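Eltendale Rooms & Equipment
Home > Rooms > Storkwood Room > What's in it
Last updated 22 October 2026

Storkwood Room: furniture and fittings

Quick version of the equipment page while the long one gets redone. Prices are the same until the end of November. If something you need isn't listed, ask before you book, not on the day please.

Floor area: 1,087 square feet
Floor: light wood planks
Walls: brick on one side, painted on the other three
Seating: mesh side chairs, wheeled office chairs
Small stuff: cloths, hooks, extension leads, cable ties, two brooms
Rate: $40 an hour, two hour minimum

Seating first, it's what most of the emails are about. The side chairs are Narnico. Dark mesh, curved armrests, thin metal legs. Small chairs. They live along the brick wall and are fine to carry one in each hand. They do not stack!! Had one group try it and we lost a leg cap. More of them in the hall closet, same model, take what you need and put them back.

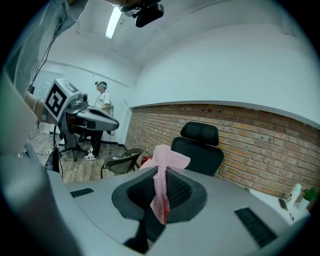

Lợi Hoàng
Rooms and equipment, Eltendale

The office chairs are the other kind, black, five-star base on wheels. Older than the side chairs. Height lever under the right of the seat, tilt knob at the front. Wheels roll nicely on the planks, maybe too nicely, so if you're standing near one give it a push out of the way first. Don't use them to move boxes. Don't use them as a ladder either. Stepladder is in the closet behind the mop.

Heaviest load on an office chair is whatever the sticker under the seat says. Stickers differ, we bought them in two lots.

Floor
Planks throughout, no carpet, no rugs. Socks are slippery on it, sneakers are good. Felt pads on anything you bring in with hard feet, there's a bag of them in the top drawer by the door. Tape: only the low-tack kind. Masking tape is ok for a day. Duct tape is not ok for any amount of time, and the charge for getting it off is $80.

Spills get wiped right away. Dry mop at the end, no wet mop. The cleaner we use on the planks is the Pawlak one in the spray bottle, a couple squirts on a cloth and not straight on the wood.

Cloths
Knitted ones, pink. Asked about more than they should be. They're for dusting and wiping down chairs and for whatever else you're doing that needs a bit of cloth, people fold them, drape them, all fine. They hang long and narrow when you pick one up by the middle and they stretch, so lay flat to dry. Cold wash, never the dryer. Used ones go in the bin under the sink. If you want to take one home they're $4, tell the desk.

No, we can't get blue. Asked.

Cables
Leads on the floor are the one thing I'll be boring about. If you've got cables running across the planks, keep the loops to one side and keep the way to the door clear. Cable ties in the drawer, same one as the felt pads. Floor covers (the rubber ramp kind) free on request, give us a days notice. Outlets are at ankle height on the painted walls, none on the brick.

Brick wall
Real brick, please don't drill or hang things from it. Chalk doesn't come off. Looks good behind people and gets used for photos a lot. For hanging a backdrop use the freestanding rail, it's in the closet, left side, comes in four parts and the long one is bent a little but works.

Booking extras
Folding table, 6 ft: $5 each per day
Backdrop rail: free
Floor covers: free
Extra side chairs from the closet: free
Pack of knitted cloths: $15
Late key return: $20

Loan list
The full loan list for all Eltendale rooms has 1,832 lines and isn't on the website. Desk has the printout. Storkwood items are marked S in the second column. Some have two S's, ignore that, typing mistake on my end and I'll fix it when I get a minute.

Before you leave
Side chairs back to the brick wall, facing in.
Office chairs anywhere on the far side, seats all the way down.
Leads coiled and off the floor.
Cloths in the bin, not on the radiator.
Windows shut, lights off, key in the box.

Broken things
Just tell us. Nobody gets billed for a worn caster or a saggy mesh seat. A wobbly chair goes out in the hallway with a strip of tape on the back so the next people don't sit on it. Replacement casters are on order and should be here in November, until then a couple of the office chairs pull a bit to the left.

Questions to the desk by phone or email, mornings are quickest. For viewings just come by, if the room is in use you may have to wait for there break.

Related pages: Pawlak Room | Hallway and kitchen | Parking and loading | Full price list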